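Godelieve Vandenberghe
Talk notes: What Your Grandmother's Handwriting Is Doing on That Cushion
Tunport Library, 9th August. Slot is 24 minutes, plus questions.

Slide 1. Title. Wait for the chairs to stop scraping. Thank Damgaard for the projector and the extension cord.

Open with the Casden story. I bought a tea towel there because it had a letter printed on it, in brown ink, from a man to his sister. Took it home, put on my glasses, and the letter was the same four words over and over, none of them in a language. I dried dishes with it for 8 years. (Pause. If no laugh, move on quickly.)

Slide 2. The question for tonight: when did handwriting stop being something we read and start being something we put under a fruit bowl?

Quick show of hands. Who has written a full page in cursive since October? Who owns a mug, pillow, or box with cursive printed on it? The second lot of hands always goes up higher and faster.

Slide 3. School. Loops, slant, the paper tilted just so. My teacher in Tesness believed a badly closed "a" led to crime. Show the copybook page. Don't read it aloud, it's dull and I was nine.

Slide 4. Printed script at home. What printers like about cursive is that it fills space and looks as if someone cared. The eye catches a few letters, decides it has the idea, and goes back to the soup. Ask the room what they think the whole word is. Take two guesses, then keep going, I don't have the answer.

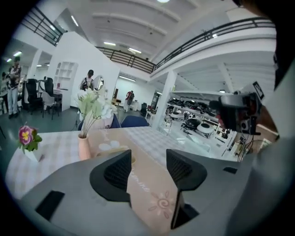

Slide 4: Table runner with faint script ending in "amine," and a pink flower.

Slide 5. Faintness. Real ink fades by accident. Printed script often comes pre-faded, which saves everybody the wait. Compare the shop sign in Tunport, repainted twice to look older than the building. Somebody in the room may be related to the painter, so be nice.

Slide 6. What we lose. I'm supposed to be gloomy at this point. I have 100 letters from my aunt and can read most of them, apart from the ones where she was angry. My nephew can read none. He asked me whether it was "a font." I told him it was, and that she was the only one who had it — which I thought was rather good, and he had already left the kitchen.

Slide 7. Practical bit. Hand out the pencils. Everyone writes their street name in cursive, passes it left, and the neighbor reads it out. Cut this if we started late.

Slide 8. Reading list, then questions. If asked about signatures, say that's next year's talk. Return the pencils to the front desk.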